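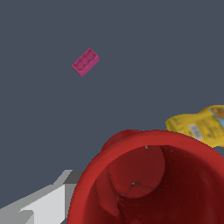 Magenta brick, red cup and yellow snack packet against slate gray.

Magazine > Features > Books > Editing

The Calendar Behind the Novel

Gunther Rieger's fourth novel, Zondari, covers 14 months in the life of a river surveyor and the family he boards with. The printed text gives only three dates. The file that Rieger and his copy editor at Pledis kept while preparing it for press gives hundreds, most of them worked out backward from remarks about weather, school terms and the price of fuel.

Such a file is usually called a timeline or a style sheet, although the two were once separate papers. A style sheet records spelling, hyphenation and the form of names. A timeline records when each scene takes place, how long it lasts and what each person in it can know at that point. Pledis combines them in a single table with one row per scene. The columns are chapter, elapsed day, hour if stated, place, persons present, and a wide last column headed "depends on."

The last column does most of the work. In a novel told in order, a scene depends mainly on the one before it. Zondari is told in two strands. The first follows the surveyor, Boiko, from his arrival in the town of Zarkidum. The second starts after his death and runs backward through his letters, as read by the landlady's daughter. A change of one week in the first strand can make a letter in the second refer to something that has yet to happen. The table will show this if the dependency has been entered. If it has been left out, the error tends to survive every later reading, as each strand is sound when read alone.

Rieger came to the method late. His first three books were drafted without any record of time, and corrections were made on proof. The cost was measurable in a plain sense: altering a date on proof can push a line onto the next page, and each page after it must then be checked for bad breaks. For Zondari he started the table after the second draft. He considers that the right moment. A table made before the first draft is a plan, he argues, and a writer who has a plan will bend scenes to fit it. One made after the second draft describes something that already exists and can be tested against it.

The test found 39 conflicts. He sorted them by the kind of repair needed.

The largest group were conflicts of duration. A journey by barge from Zarkidum to the coast took two days in chapter five and most of a week in chapter 20, with the river at the same level. These were fixed by changing a phrase. A smaller group were conflicts of age. The landlady's daughter was too young, by the arithmetic of the first strand, to have read the letters when the second strand says she did. Rieger moved her birth instead of the reading, and had to take out a scene in which her mother travels alone. Around three pages went with it.

The last group were conflicts of knowledge, and these took the longest. In one letter Boiko names the man who later buys the boatyard. The sale is a secret at that point, and the plot relies on his being unaware of it. The early draft had passed several readers, who presumably knew the buyer's name themselves by then and failed to notice that Boiko should not. Rieger kept the letter and changed its date. That moved it behind two others, so the daughter now reads of the sale before she reads of the flood – a change he had resisted on other grounds and now prefers.

Moon and tide were left alone. The river in the book is made up, and the copy editor's note on the matter reads "no almanac, consistent within itself only." The rule was applied strictly. If the moon is full in one scene, it may not be full ten days later, but no one checked whether it should have been full in the first place.

There are objections to the practice. Some editors hold that a reader's sense of time in fiction is loose and that small faults do no harm. Rieger accepts this for single faults. His concern is with readers who go back. A book in two strands invites a second reading, and the second reading is slower and more suspicious than the first.

The table for Zondari was closed when the pages went to the printer. Four conflicts were left standing, each marked "author's choice" in the last column. One of them concerns the age of a dog.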